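Section 4: Working Out What to Buy

Updated 06/08/2024

Planning the kit is a great part of a Skumeck set-up, so give it a proper afternoon! You'll need the blank budget sheet from the back of this manual, a tape measure and whoever will be using the gripper most.

1. Write down the tasks first. "Move soft toys into a carton" is a task you can budget for; "general handling" isn't.

2. Measure your table and the space behind it. Boxes and bags creep in quickly, and you'll want them within arm's reach.

3. Price the hand-held gripper as its own line. Our Rivera starter bundle is listed at $578 and leaves out finger pads, so put those on the next line down.

4. Set money aside for objects. Go for plenty of variety: plush, sponge, mesh, clear plastic, stiff cardboard. Most of it can come from the kitchen, the bathroom or the discount shop, and choosing it is terrific fun.

Note: Clear jars and drinking glasses are worth having on the list, but buy spares. They get handled a lot.

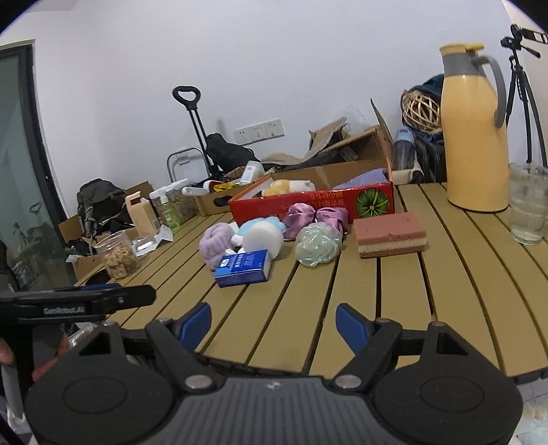 Gertraud Schnyder wrote to us that she'd put the objects ahead of everything else if she were starting over, as her group at Flurau spent $1000 on hardware and then had four things to pick up. She now keeps a separate column for replacements and tops it up every December. We've added that column to the sheet (thanks, Gertraud!).

5. Fill in the replacements column. Squashy items lose their shape and cartons go soft at the corners, so allow for a fresh lot each quarter.

6. Add storage. Stackable tubs with lids are lovely if you can stretch to them, though plain cardboard boxes will do the job.

Caution: Don't order a second gripper until the first has been through a full week of your own tasks. Finger pads and jaw width are easy to get wrong on paper.

7. Send the finished sheet to Shigeru Sakai at the Brastusum parts desk. He'll check that the pads match your gripper before anything is charged.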